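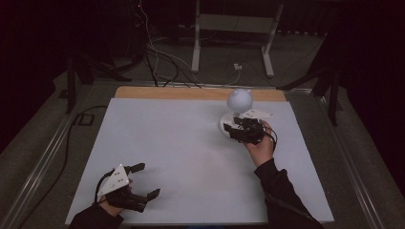

Teaching by hand, board setup — cable or no cable?

primo_costa
Posts: 909

Okay so I've been doing hand-held gripper demos for the Melau task set and I want opinions before I record a whole lot more of them. The policy side is on a stock Hellberg arm, parallel jaws, nothing fancy. The demos are all me, one gripper per hand, standing at the table.

My question is about the small white objects. The instructions from the Ramanauskas people say to "demonstrate at natural speed." My natural speed is apparently way faster than the arm likes! When I slow down, my hands start doing weird little hover things before every grasp, and the policy copies the hover. It'll sit there over the object like it forgot its keys.

Do you all slow down, or record fast and stretch the timing afterward?

kettle_drum

Stretch afterward, every time. You can't fake slow. I tried for most of April and every demo came out with the dithering baked in. Record at the speed you'd use setting a table and let the software deal with it.

ristero_user_2461

Going to disagree a bit. Stretching works fine for reaching. It's lousy for contact, where fingers closing on a smooth round thing don't scale the way an empty reach does. I demo contact slowly and free motion fast, and I keep my elbows in so I don't wander.

Also, which hand is doing what? If one gripper is just parked, the model still learns the parked pose. Park it in a different place each time or you'll be sorry.

primo_costa

Huh, the parked hand. I do tend to leave my left one near the front corner. Okay, noted, I'll move it around.

Second thing, and this is the one I'm really stuck on. The tall white one with the base and the pole has a cable on it, and I keep going back and forth on whether to tuck the cable away before each take. View from one of the grippers, with the other hand going in:

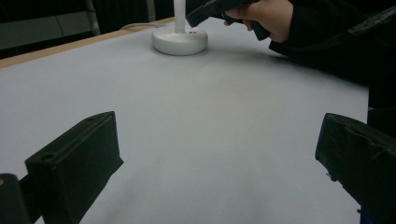 Coming in on the pole from the right, cable along the back edge

Teleop folks, does the cable matter to you?

fulvio_r

Fulvio Ruggiero here, I mostly do remote control with a leader arm, so take this with salt. Yes, it matters. Over teleop I can't feel the thing tugging, so I have to watch the base for a slide, and half the time I notice too late. With hand-held you feel the tug and correct for it without thinking, and then the robot learns a correction with no visible cause. That's worse, in my opinion.

Tie it down or leave it loose on purpose, but pick one.

kettle_drum

Leave it loose. Nobody's desk has a tied-down cable.

fulvio_r

Sure, and nobody's desk has a bare pale board on it either. You have to start somewhere. I'd rather get a clean policy and then mess the table up a little at a time.

kettle_drum

We've had this argument in 2 other threads and I'm still right :)

primo_costa

Please don't fight, I need both of you. I ended up writing the whole thing out for the build log. Pasting it in so you don't have to click through.
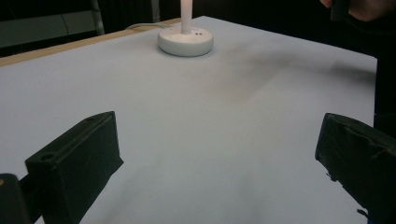

2 min read

Demo notes, pole and base

The tall one is harder than the little round one and I think it's a camera problem. From the gripper, the base sits small and far off near the back of the table and the pole runs right out of view at the top. So if I'm going for the pole, the gripper camera doesn't show me (or the policy) where the pole ends. I've started doing the approach low, base in view for as long as I can keep it there, and only then coming up.

Other hand: I now think about what it's showing. If my right hand is doing the work, the left one's camera is basically a second witness, so I point it at the base and hold still. It's surprisingly hard to hold still! My shoulder complains.

Speed: still undecided. I'm going to record one batch fast all the way through, then another with ristero_user's slow contact idea, same starting spots, and train on each separately.

Cable: loose for now, running off to the left along the far edge. I put it back there before every take. Sorry, Fulvio.

ristero_user_2461

Good plan on the split batches. One thing, don't do all the fast ones first. You get better as you go and you'll end up comparing morning you with tired you. Swap back and forth.

fulvio_r

No offense taken — you put it back in the same place each time, so you've half tied it down anyway. Try the teleop version once too, if you can borrow a leader arm. I'm curious whether the hover shows up there. Mine hovers like crazy and I always blamed the lag.

primo_costa

Ooh, good point on swapping, I'd totally have done them in order. No leader arm here but I'll ask. First batches go in tonight, will post the rollouts when they're trained.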